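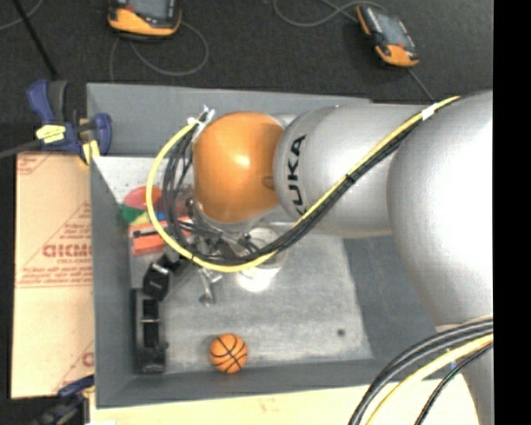 Turnuter Cable Dressing Kit: a review after one torn connector

By Italo Parisi
February 21, 2019

I bought the Turnuter kit in July, and I wanted to write this review already in the fall. Then we had the fault that I describe further down, and I decided to wait until we understood it. I am glad that I waited, although the review is now less friendly than the one I had in my head.

For those who do not know it, the kit is a box of materials for fixing external cables along a robot arm. Inside there is a roll of white cloth tape, a bag of black ties, a smaller bag of white ties with a wider band, a tension tool and a printed guide. There are no brackets and no swivel parts. It is sold for laboratories and small workshops that change their gripper often and do not want to drill, glue or order a complete hose package. That is our situation in Pinville. We pick mixed objects from a gray bin, toys and boxes and whatever the person with the shopping list found that week, and the gripper is taken off and modified more often than I would like.

Our arm is a KUKA, and we run one thick yellow cable and a bundle of thinner black ones on the outside, going down to the gripper. At the wrist they make a wide loop, so that the last joint can turn. This loop is the subject of nearly all that follows.

What is good

The tape is very good. It holds firmly on a smooth arm and it comes off without leaving glue, which I cannot say of the tape we used before. You can tear it by hand across the width. I put one band on the bundle close to where it comes in from the upper arm, and that band is still the original one. I have not touched it.

The black ties are also of good quality. The small teeth lock at the first try and the head is flat, so it does not catch on a sleeve when you work near it. The tension tool cuts the end short and clean. With the white ties you cannot use the tool, the band is too wide for its mouth, so their ends remain sticking out unless you cut them by hand. On our wrist you can see that I did not always do it.

The guide is clear about the long straight parts of the arm. It tells you to let the cables lie side by side and not to twist them, to put the fixing points near the joints but not over them, and to move each joint slowly to its limit before you close the last tie. I followed this and on the straight parts I had no problem at all.

What went wrong

About the wrist loop the guide has one sentence and one drawing. The sentence says to leave 80 mm of slack and to fix the loop "with the wide ties, hand tight". I did exactly this.

After 334 hours of running, the gripper opened by itself. It was carrying a small object over the bin, the fingers opened, and the object fell back among the others. The program did not stop. It continued to the drop position, opened a gripper that was already open, and came back for the next pick. Sveva Negri was at the desk and she noticed only because the log said "placed" while the tray beside her was empty.

We made the usual wrong guesses first. I suspected the software, as I had changed the closing force the day before. Sveva suspected the object, which was round and slippery. We put back the old force and we picked only boxes, and for the rest of the morning all went well. In the afternoon it opened again, with a box.

Then we did what we should have done at the beginning. We put the arm in manual mode at reduced speed, took the pendant, and moved only the last joint while looking at the finger signal. At one end of the rotation the signal disappeared. When we came back a few degrees, it returned. With the arm stopped and the drives off, Sveva pressed the black strands lightly near the gripper plug and the signal went and came in the same manner.

The plug was pulled half out of its socket. The locking collar had a crack in it, and one thin wire inside was held only by its insulation. We found the explanation higher up. The wide white ties had moved. Hand tight was enough to stop the thick yellow cable from sliding, but the black strands inside the same tie are thinner, and they crept through it a little at each rotation. On the far side of the tie they collected in a useless curve, and on the gripper side there was no slack any more. Every time the wrist turned to that end, it was the connector that took the pull.

I want to be fair. A connector with a better collar would perhaps have survived longer, and that connector is from another maker. The routing is also my work and not the work of Turnuter. But a kit which exists only to fix cables should tell you that one tie around a thick cable and several thin ones does not hold the thin ones. It is the most common case, I think. Nearly every gripper that I have seen has one big cable and many small ones.

The safety side

A dropped toy is not a danger. I write about it because the same loop could be mounted over a bin with heavier parts, and with a person who reaches in.

There are two things I would ask every reader to check. The first is what your gripper does when it loses its signal or its power. Ours opened. This was a parameter that we had never changed, and it was the wrong choice for us. Now it holds the last position and reports a fault, and the program stops and waits for a person. The second is the loop itself near the bin. A loop that hangs lower than the fingers on one side can go behind the wall of the bin when the arm goes down in a corner, and then the arm pulls on the wall or on the cable. Our bin is clamped, so it would be the cable. It did not happen to us, but when we turned the wrist slowly at low height the loop passed very close to the wall, closer than I had believed from watching at normal speed.

And please do not feel for a bad contact with your fingers while the drives are on. I know it is tempting, the fault appears only in motion and you want to catch it. Use the pendant to bring the joint to the bad position, stop, drives off, and then touch.

What I changed

The yellow cable now has its own small tie in the lower part of the loop, and the black strands are tied to each other first, as a separate bundle, before anything goes around both. Close to the gripper I gave the strands a fixing point on the gripper body, so that the plug does not carry load. For the wide ties I put one turn of the white tape under each of them. The tape gives the tie something to bite, and this small thing has probably helped the most. I also draw a line with a marker across cable and tie – if the two halves of the line are not in front of each other any more, something has moved. We look at the lines on Monday morning, with the arm stopped, and it takes less time than the coffee machine needs to warm up.

Since this change the strands have not crept in a way I can see. I do not call it solved. The loop is still wide, and it still takes space over the left part of the bin that I would prefer to have free.

I wrote to Turnuter with a description of the fault. They answered after 11 days, politely, and said that the next printing of the guide would have a page on mixed bundles. They offered me a second bag of wide ties at no cost. I would have preferred the page.

Compared with Donati

Before the Turnuter I had for a short time the wrist set from Donati, which uses a clip-on guide with a ball joint. With the guide the loop stays smaller and each cable has its own channel, so the creeping I described cannot easily occur. Against it: the guide costs 4 times as much, it fits only certain diameters of wrist, and to change one cable you must open the whole clip. When we changed the gripper every week this was a real annoyance, and I gave the set to another group. If your gripper is fixed and does not change for a year, I would take the Donati today.

Who should buy it

If you already have some experience with cables on a moving arm, the Turnuter kit is good material in a practical box, and the tape alone I would buy again. If it is your first arm, I would not buy it only on the strength of the guide, at least until the new page is printed. Ask somebody to look at your wrist with you at both ends of the rotation.

One small note for those who order: the refill bags of wide ties come in white only, and the refill of the tape is sold separately from the box. The shop where I found both in stock was Girnico. Delivery was quick, but the ties were packed in a plain bag without the size written on it, so check them before you throw away the old bag.

Rating: three out of five. Four for the materials, two for the guide.

Recent reviews
Donati wrist set, second look
Tension tools for narrow cable ties
Bin clamps that do not walk
Pendant holders for a small cell
Girnico marker pens on cable jackets: which ink stays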